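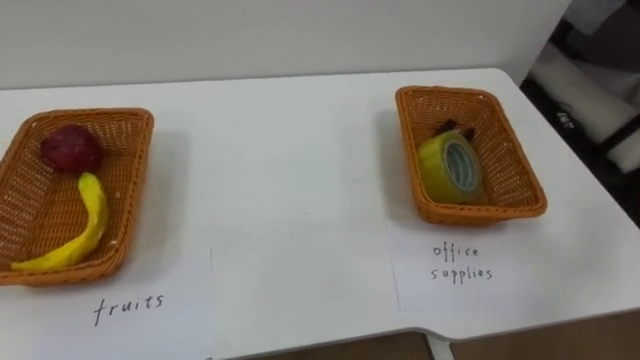

The sorting table at Prelar, with one basket for fruits and one for office supplies.

The hand that kept squeezing

13th December
By Marit Oldenkamp

The test engineer at Prelar was standing at the control desk when the hand closed on a piece of fruit and did not let go. It was an ordinary sorting run, number 854 in the log, and the robot had done the same move many times that morning. The arm went into the basket, the thumb came down, and the fingers closed. Then the arm should have lifted.

"It just stayed there and kept pushing," the engineer says. "You could hear the motor in the thumb. The screen said the grasp was finished and the hand was at rest. I was looking at a hand that was clearly working hard."

We met in the lab in Tevotstead, where the company tests two-armed robots on small household and office jobs. The engineer agreed to go through the incident on the condition that the article leave out names. No one was hurt. The damage was one stripped gear in the thumb and a lost week of testing. The engineer still calls it the most serious fault the team has had on that table, and the written report treats it as a safety matter.

"The fruit doesn't worry me. We reach into those baskets ourselves all day. We straighten things, we swap things out. If the screen says the hand is at rest, people believe it."

The first reaction was to press the stop button. The arm stopped at once. The hand did not.

"That was the part I didn't like at all," the engineer says. "I pressed it, the arm locked, and the thumb was still going. I had to reach over and pull the power to the hand separately. I remember being annoyed at how far away that plug was."
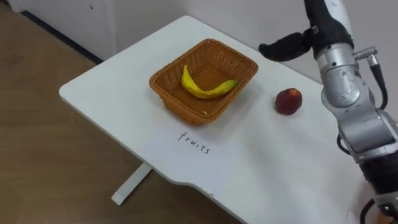 Marit Oldenkamp
Staff writer, workplace safety

The cause took seven days to find. The team started with the hand itself, a unit bought from Kiều, and took the thumb apart on the bench. Apart from the stripped gear there was nothing wrong with it. They changed the cable at the wrist next and ran the same moves again. For two days the fault stayed away, and a few people on the team were ready to blame the cable and move on.

"I would have signed off on the cable," the engineer says. "I wanted it to be the cable. It's cheap and you can hold the bad one up in a meeting."

Then the fault came back, with the new cable in place. This time the team had been recording every message between the arm controller and the hand, and they could see the problem in the log. The software that runs the robot, an in-house package called Curnivgate, sends the hand a new command many times a second. If the commands stop coming, the hand is supposed to wait 300 milliseconds and then go slack. An update the month before had turned that wait off. The person who made the change had been testing the hand alone on a bench, where the timeout kept getting in the way, and the setting went into the shared version along with everything else.

So when the link to the hand dropped for a moment, the hand held on to the last thing it had been told, which was to close. The screen had a fault of its own. When it lost contact with the hand it went on showing the last good reading.

"Old reading, nice green box around it," the engineer says. "We had built that screen. I had approved that screen."

I asked why the stop button had not cut the hand.

"Because it was wired for the arms. When the robot arrived it had simple grippers and they took their power through the arm, so one button did everything. Then we fitted the hands and gave them their own supply. We updated the drawings for the supply. We didn't go back and ask what the button now did."

The button had been tested after the hands were fitted. The test sheet had a line for it, and the line was ticked. But the test on the sheet was to start an arm moving, press the button, and see that the arm stopped. It did, every time. 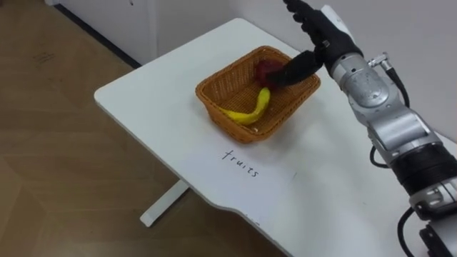

"The sheet asked about the arm, so we looked at the arm," the engineer says. "If someone had done it with the hand closing on something, we would have caught it the first afternoon."

The repairs were simple once the cause was known. The hand supply now goes through the same stop circuit as the arms. The timeout is back on, and Curnivgate will refuse to start a run if it finds the setting changed. The screen goes gray when a reading is old. Bench settings are kept in a separate file that cannot be loaded on the full robot.

There is also a new rule about reaching over the table. Anyone who wants to move an item between tries has to press the stop first and say so out loud. The engineer admits this has slowed things down, and that it gets skipped.

"People forget. I forgot on Monday. You see an item sitting a bit off and your arm is already out there." A light curtain along the front of the table has been priced and the request is waiting for approval. "I'd like it in before we go back to full days. I don't have a date."

The force limit on the thumb is still being argued about. The engineer wants it lower. Others on the team point out that a lower limit means more dropped items, and the sorting results are what the project is judged on. For now it has been set at nearly half of what it was, and the drop rate has gone up.

"We're picking things up off the floor more," the engineer says. "I can live with that. I'd still take it down another step."

The stripped gear is in a drawer under the control desk. Kiều has been sent the logs and has asked for the thumb housing back as well. The team plans to run the full sorting set again, fruits and office supplies, once the replacement part has been fitted and the stop test has been repeated with the hand closing.

Contact the editorial desk | © All rights reserved | Back to top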